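Search this site Enter keywords Go

Hand-held grippers help robots learn to handle cloth, Worora team finds

Monday, by our science desk

Anyone who has wrestled with a fitted sheet will have some sympathy for the robots at the Worora lab, which have spent much of the past year learning to cope with fabric - and which are now getting noticeably better at it, thanks to a fairly homely method.

The project, called Susero, skips the usual business of steering a robot arm from a distance. People pick up a light two-fingered gripper and do the job themselves, on ordinary tables in ordinary rooms, while a camera on the tool records what the fingers are doing. The team gathered 2475 of these short recordings and kept 2000 of them to train its control program, Drakos.

In 212 trials on the lab's own arms, with cloths the program had never met before, Drakos found and lifted a corner far more often than an earlier version trained only in the lab. The researchers put a good deal of that down to the clutter and patterned furnishings in people's homes, which they'd worried at first would muddle things. Dark fabric is still a bother, they say, as its folds are so hard to make out, and they'd like plenty more of it in the next round of recordings.
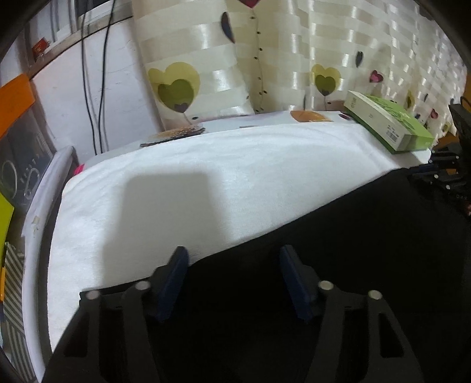 Jular, who has followed the work from outside the project, was pleased with the result but wondered how well it would hold up with heavier things like towels and doonas, and said a fair test would be to let another lab try the same recordings on a different arm. The Worora team hopes to share them in October.

Last updated Monday, 4.15 pm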